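How to Photograph and Record Small Bronze Coins for a Catalogue

Written by Ozan Baysal for the Killunus reference pages. Last revised April 21, 2020.

This guide covers worn bronzes under 19 mm, where the legend is partial and colour tells you little. It assumes a copy stand, a macro lens and a scale reading to 0.01 g. 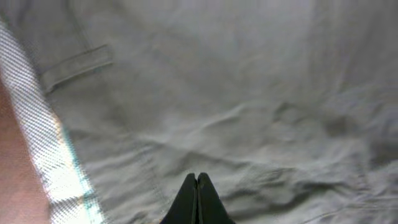
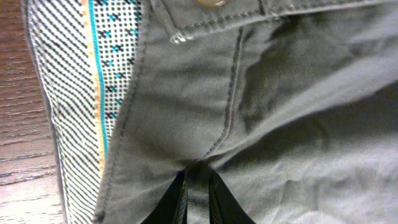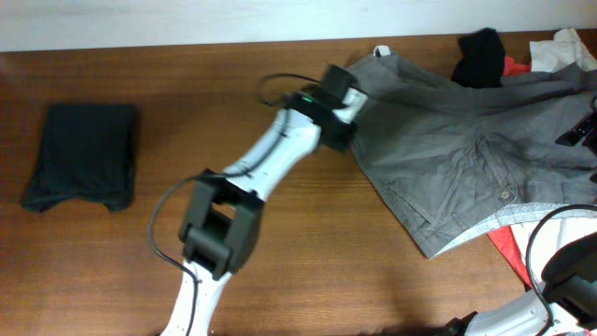 1. Weigh first. Zero the scale, weigh the coin twice and record both readings. If they differ by more than 0.02 g, recalibrate and start again.

2. Measure the maximum and minimum diameter with plastic-jawed calipers. Steel jaws will mark a soft patina. Record both figures in millimetres to one decimal place.

3. Set the lens parallel to the coin. A small mirror laid flat on the stand is the quickest check: centre the reflection of the lens in the viewfinder and lock the column.

4. Place a single light at 30 degrees to the surface, at the ten o'clock position. Low relief disappears under a ring light. Keep the same position for obverse and reverse.

5. Meter from a grey card. Fix the white balance manually and leave it alone for the whole tray.

6. Determine the die axis. Hold the coin upright by its edge, obverse facing you, rotate it about the vertical axis, and note where the top of the reverse type points. Record as a clock hour. Where the type is too worn to orient, enter a dash.

7. Name the files by tray and accession number, then side: 777-2082-o and 777-2082-r. Do not put attributions in file names. Alper Türkmen's revision of the Fakir trays in March changed over 30 of them, and every renamed file broke a link in Relport.

8. Transcribe the legend as it reads on the coin. Square brackets enclose restored letters; a dot beneath a letter marks a doubtful reading.

Export masters as uncompressed TIFF. Ikia accepts JPEG for the public listing, but crops to a square, so leave a margin on all sides equal to half the diameter of the coin.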